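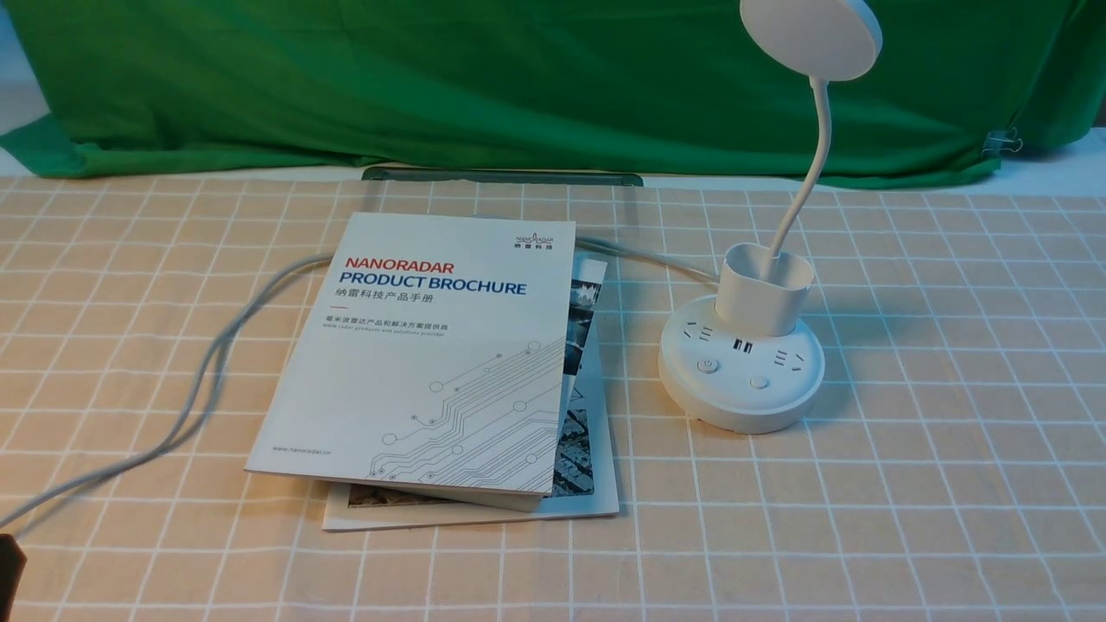 Lamp and brochure layout, head view

Ticket 659 – gripper drifts while operator holds still
Product: Dirov teleop, Isine hand controller
Status: Open, waiting on customer

Hi team, and thanks again for the quick reply last time, it was lovely to get a person! We're teaching the arm to press the power button on the white lamp base by remote control, one demonstration after another, and it was all going along nicely until we updated Culum in October. Now whenever I bring the finger in close and pause to line up, it creeps to the right on its own. I've rested my elbow on a cushion, swapped hands, had a cuppa and come back to it, and it's the same every time.

Of the last 17 demonstrations I've had to bin most, which is a bit heartbreaking when you've got into a good rhythm.
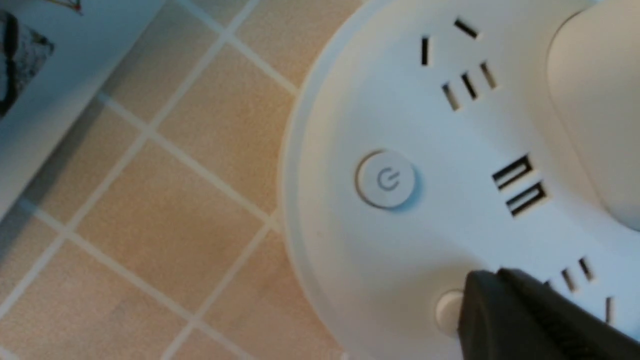

The creep is worst at low speed scaling, and it stops dead if I let go of the clutch and grab it again. Recalibrating the controller helps for a few minutes, then back it comes. The labels in the log look fine to me, but I've attached the lot in case I've missed something.

Reply from support, 2:17 pm
Thanks for such a thorough write-up. Please open the Zoubi panel, set the filter window to 400 ms, turn off "hold offset" and restart the controller with your hand off it. Could you then record 2 more demonstrations and send us those logs? Please keep the binned ones as well – they're useful to us.

Comments
gumleaf: Same behaviour here after the update. Turning off hold offset sorted it for me, though the arm feels a touch sluggish now.
tea_and_torque: Check the controller's centre position too, mine had wandered.

We use cookies to remember your ticket filters. Accept | Settings
Contact support | © Dirov | Back to top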